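Student Project Report
Collecting Two-Handed Demonstrations for a Utensil Sorting Policy
Project name: Nustance
Prepared for the course Learning Systems in Practice, Jelov Technical College

1. Background

Our project group had the task to teach a two-arm robot one small kitchen job: to put a utensil into a holder and to take it out again. The robot part belongs to another group. Our part was the data. We had to produce the examples from which the policy learns, and to write down how we did it, so that the next group can repeat the work or improve it.

At the beginning we compared two ways of collecting. The first way is teleoperation, where a person moves a leader arm and the robot follows. The second way is to use hand-held grippers, which have the same kind of jaws as the robot but are carried directly in the hands. We tried teleoperation during one afternoon and found it slow for this task. A holder with narrow compartments asks for many small corrections of the wrist, and with the leader arm each correction took us a long time. With the hand-held grippers the operator moves almost as in normal life. For this reason we chose the second way.

The disadvantage is also clear. A person can reach positions which the robot cannot reach, and a person can move faster than the motors. We come back to this in section 5.

2. Research question

The main question of the report is simple: which kind of variation in the examples is worth the time of the operator? We had one month, July, and the laboratory was free for us only until 16:00 each day. It was not possible to vary everything. We decided to vary the start position of the holder, the start position of the utensil and the angle of the grasp. The lighting, the table and the type of holder stayed the same.

A second question came up during the work. We wanted to know how to treat an episode in which the operator makes a mistake and then corrects it. At first we deleted such episodes. Later we kept them, for reasons that are explained in section 4.

3. Setup

The station stands in the Helmy laboratory on the ground floor. A large light-colored board is laid on a wooden table, and all of the work happens above this board. Aluminum rails run along both sides of the table, and a dark metal frame stands around it. Dark panels at the sides keep the view quiet, so that people who pass by are less likely to enter the recordings. The far side is open.

The operator stands at the near side and holds one gripper in each hand. The view is recorded from the height of the head. In addition, the software stores the position of both grippers and the opening of the jaws. The three streams are joined by time stamp in a small program which we named Dadetti. It was written in the first week and it is not elegant, but it did not lose a file.

We considered heavier holders made of ceramic and plastic. In the end we worked with the wire one, although it is difficult for depth estimation. The wires are so thin that the board can be seen through every compartment, and a policy that depends on a clean outline will have trouble with it. We thought that it is better to meet this problem early.
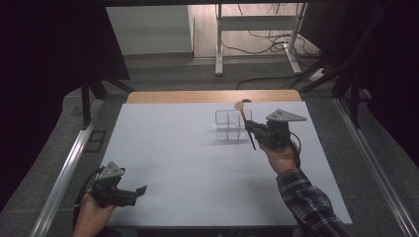

4. Procedure

4.1 Before a session

The operator wipes the board, places the holder and starts Dadetti. Then both grippers are opened and closed fully, two times, so that the zero point of the jaws can be checked in the log. If the closed value differs from the day before, the session does not start until the calibration is repeated. This happened to us more often than we expected, and in most cases the reason was a cable that pulled on the connector. After this we made it a rule to check the cables with the arms stretched forward, not only in the rest position.

4.2 One episode

An episode has four parts.

Rest. Both grippers are held low near the body, with open jaws. This position is the common start for all episodes.

Grasp. One gripper goes to the utensil and closes on the handle. The operator has to wait for a short moment after closing. Without this pause the learning system mixes the closing and the lifting, and the replay on the robot begins to lift too early.

Transfer. The utensil goes into a compartment or out of it. The other gripper stays low unless it is needed to hold the wire frame.

Release. The jaws open, and both grippers return to rest.

We call the hand that moves the utensil the active hand and the other one the waiting hand. In our first recordings the waiting hand was not quiet. It moved a little with the breathing and with the turning of the shoulders, and sometimes it drifted toward the middle of the board. The first policy copied this drift, and in the simulator the left arm came slowly toward the right one, for no purpose. So we added a rule that the waiting hand stays near the lower edge of the board and does not move until the active hand has released.

4.3 Labels

Each episode receives one of three labels: clean, corrected or failed. Clean means that the utensil reached its target in one movement. Corrected means that there was a touch with the wire, a wrong compartment or a second grasp, but the end state is right. Failed means that the end state is wrong, for example if the utensil fell or the holder tipped over.

The operator gives the label directly after the episode with a foot switch. A second member of the group looks at the recording on the next day and can change the label. In the beginning we did not agree well about the border between clean and corrected. A light touch of the handle on the wire is hard to see in the recording, but the operator feels it in the hand. We decided that what the operator feels has priority, and the second person changes a label only if the end state is clearly wrong.

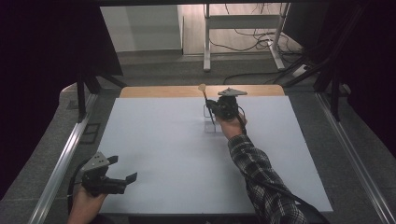

The corrected episodes turned out to be more useful than we thought. When we trained only with clean ones, the policy knew one path into the compartment and nothing else. If the handle touched the wire, it continued to push. With the corrected episodes included, it learned to go up a little, change the angle and try again. We do not say that mistakes should be made on purpose. We tried this also, and the artificial mistakes looked artificial: the operator stopped before the mistake, as if preparing for it, and the policy learned the stop.

5. Results

In total we recorded 630 episodes. After review, 22 of them were removed. In 12 of these the position of one gripper was lost for part of the episode, and in the other ten the label could not be decided. The rest was given to the robot group.

To answer the research question we trained several small policies, each with 200 episodes, and changed only the kind of variation in the set. We judged them in the simulator and by watching the replays, and for this reason the results should be read as a tendency only.

Variation of the holder position helped the most. A policy trained with the holder in one fixed place failed as soon as the holder was moved by the width of a hand. With different places in the training set this problem became much smaller, even for places that were never recorded.

Variation of the grasp angle helped too, but it had a cost. Steep grasps are comfortable for a person and uncomfortable for the robot, whose wrist comes near to its limit. Some of our nicest recordings could not be replayed at all. For the next collection we recommend a check of the reachable area before the episode is saved — not one week later, as we did it.

Variation of the utensil position brought the least. We believe that our positions were too similar to each other. The operator has a habit to put things down in the same comfortable area, also when the instruction says "anywhere." Printed random positions, or a projector above the table, would solve this better than good intentions.

6. Problems and limits

The operator gets tired. Holding two grippers in front of the body is light work for ten minutes and heavy work for an hour. In the log one can see that the pause after closing becomes shorter toward the end of a session. We changed operators more often in the second half of the project, and the pause became more regular.

Changing operators brought another difference. Each of us has a personal speed, and one member of the group always turned the utensil in the air before putting it in. A policy trained with all of us together was a little slower but more stable than a policy trained with one person. We did not have enough time to test if this is because of the different people or simply because the paths were different.

All examples come from one station. The background, the table and the board are always the same, and we have to expect that a policy trained on this set will be weak in another room. We changed nothing in the background during the month, and looking back this was too strict. Two or three different table covers would have cost very little time.

There is also a technical limit. The position of the grippers is estimated, and near the far edge of the board the estimate is less stable. We avoided this area in the later sessions, so it is represented poorly in the data.

7. Recommendations for the next group

Write the episode rules on one page before the first recording. We changed our rules three times, and the early episodes had to be reviewed again each time.

Train a small policy already after the first days. The drift of the waiting hand was visible in our recordings from the start, but we noticed it only when the simulated arm did the same.

Keep the corrected episodes and label them with care.

Save the calibration values together with each session file. Dadetti stores them now in the header. In the files from the first week they are missing, and for those the values must be taken from the paper notebook in the cabinet of the Helmy laboratory.

8. Files

The data set is stored on the Nustance drive of the college in one folder per session. Every folder contains the recordings, the gripper log, the labels and a short text with remarks of the operator. The removed episodes are kept in a separate folder named "removed," with the reason written in the file name. Access can be requested at the laboratory office.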